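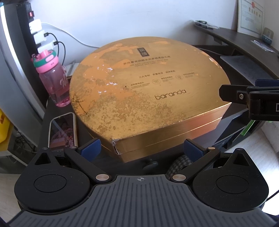 *The gold box on my desk, front left corner split.*

# Boltano home charger, 37 nights in

Quick one, I'm writing this with the car on charge and tea going cold. Had the Boltano wall charger since November, the tethered one with the longer cable. Paid 2,085 all in, unit plus fitting plus a new bit of fuse board I hadn't planned on. Ouch.

Short version: good charger, bad app, decent cable. Would buy again, probably. Read on if you want the moaning.

## Why this one

Was between the Boltano and the Clurby. The Clurby is cheaper and smaller and you can get it in green. But it's untethered and I know myself, I'd leave the cable in the boot under the shopping every single night. Also the Clurby needs decent wifi at the wall and ours dies somewhere near the back door.

Boltano has its own sim. Free for 4 years, then they charge you for it. How much? Couldn't find out. Asked twice by email, got a link to the same help page both times.

## Fitting

Booked through Boros, who do most of the installs out our way. Turned up at 8, gone by lunch. Tidy job, cable clipped along the side of the house, hole sealed properly. They did spring the fuse board on me on the morning, which I grumbled about, but the old one was older than me so fair enough.

One thing. Ask where they're putting the unit BEFORE they drill. Mine is a foot too far left and I have to reverse in now. Port's on the rear wing so it's fine with this car, might be a pain with the next one.

## Charging

Does what it should. Plug in, light goes blue, light goes green, car is full in the morning. Set it to the cheap hours and left it. In 37 nights it has missed two. Once was me (forgot to plug in properly, didn't hear the click). The other time it just sat there blue till half six and I drove to work on 20 per cent with the heater off. Not fun in a coat and gloves.

No idea what happened. Log says "session paused by user". The user was asleep.

Solar mode: can't say, no panels. Load balancing: seems to work, oven and shower on together and it backs off a bit then picks up again. Never tripped anything.

## Cable

Long enough to get round the bonnet with slack left over. Stays bendy in the cold, much better than the portable lead that came with the car, that one goes like a frozen hosepipe. The holster on the wall is a bit stiff and you need to give it a shove. Getting muddy already, my fault for not hanging it up right.

## The app

Right. The app.

Slow. Logs you out every week or so. Start time is on one screen, stop time is on a differnt one, and if you change the first it quietly resets the second. Why? The cost screen was set to a tariff I've never had and wouldn't save mine until I'd deleted the lot and started over. And it sends you a notification when charging starts, when it stops, and when it's *about* to start. Turned them all off.

There was an update a couple of weeks back. Buttons are rounder now.

If your car has its own timer just use that and set the charger to always on. That's what I do since the half six business and it's been fine.

## Noise, looks, other bits

- Faint hum when charging. Can't hear it indoors.
- Bright light. Shines in the downstairs loo. You can dim it but only in the app, see above
- Lock code works, handy as we're right on the pavement
- Casing marks easily, there's a scuff on mine from the wheelie bin

## Against the public ones

We used to rely on the chargers at the Pesusville retail park. More than half the time one was broken or had a van parked across it, and you'd end up buying stuff you didnt need while you waited. Haven't been back since this went in. Doubt I've saved the 2,085 yet but I've got my evenings back.

## Score

Charger 9, cable 8, app 3. Call it a 7.

Will update when the sim thing runs out, if I still have the car. Any questions stick them underneath, I check most evenings.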